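Lab notebook, bench 3, food handling cell
October 10, 2023

Open day notes, written up with my feet on a chair and a cold coffee. Putting this down tonight while I still remember who asked what (and so Halvard doesn't have to ring me for it, he knows who he is).

Visitors came through in groups, 85 signed in by the time Magdalini closed the book. We'd laid out 200 name stickers, so there are plenty left for the next one, top drawer, please don't use them as cable labels again. The Gredska people came early and stayed late. The school group was the most fun by a mile. One girl wanted to know whether the arm gets bored and then asked a far better question about what happens when both arms want the same spot on the table, which is more or less what I've been fighting with since June!

Table layout was the one Ourania drew up: board in the middle, lemons just below it on the tape, egg on toast up the back on the little round plate, bear tray beside it, grey cloth under the tray, pink dish and scoop down on the right. Keep that layout. The tape grid made it so much easier to talk people through what was going on, I could just say "watch the middle line" and everyone looked at the same place. 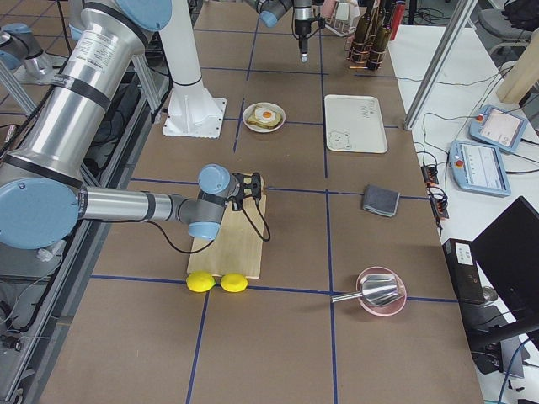 Photo: Lambros Stefanou / Prutton open day

Both teach pendants were on the side desk within reach of whoever was talking, and I'd like that to be a standing rule for demos. Last year at Grabner's they had one pendant for the whole cell and the bloke doing the talking was on the wrong side of the crowd from it. Our way is better. Kyriaki did the first couple of groups with me on the desk, then we swapped, then Lambros took over the talking after lunch because my voice had gone (he's a natural, he should do all of them).

Things I said badly and want to say better next time:

How the arm knows where to go. I kept launching into calibration and watching faces go blank. Kyriaki just tells them there's a camera looking at the whole table and another small one down at the gripper, and the two views do different jobs. Then she takes questions. Stealing that.

What it's for. People want one answer and we've got several. The Gredska visitors were thinking about canteen lines, a retired baker was thinking about his wrists, and the kids were thinking about breakfast in bed. I ended up asking each group what they'd hand over first if they had one at home. Dishes won, every single time.

Why it's slow. Comes up in every group. I told them we cap the speed when there are visitors, and left it there. Fine as an answer, but Lula (our planner, for anyone reading this from outside the lab) also takes its sweet time thinking between moves, and I should own up to that. Run 21 had a pause long enough that somebody's dad started filling the silence with his own commentary, very good commentary too.

The wrist view got more attention than I'd have guessed. I had Halvard put it up on the big monitor as a bit of an afterthought, and a whole clump of people drifted over from the table and stuck with it. You lose all sense of the room from down there, it's just tray and plate rim and bread, and the printing on the tray comes up enormous. It's a dim picture, mind you, and a bit grainy, so I want to have a fiddle with exposure before we show it again.

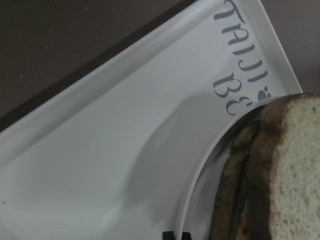 The sandwich talk is where the good technical questions came from. A woman who designs packaging asked how you'd tell the rim of a plate from the rim of the tray under it when they're both pale, and I had to say that we're still working on that one! She suggested trying coloured crockery to get a baseline. Cheap, easy, we should do it this month. Magdalini reckons there are some dark plates in the kitchen cupboard, otherwise I'll pick up a few on the way in.

To do before the next open day:
Exposure on the wrist camera (me)
Tidy the black cables on the side desk, it's a rat's nest (Lambros, me)
Dark plates, compare against the pale ones (Magdalini)
Shorter intro, Kyriaki's version, typed up and stuck to the desk
Ask Prutton if we can have the bigger room
Email the packaging woman, her card is in the back pocket of this book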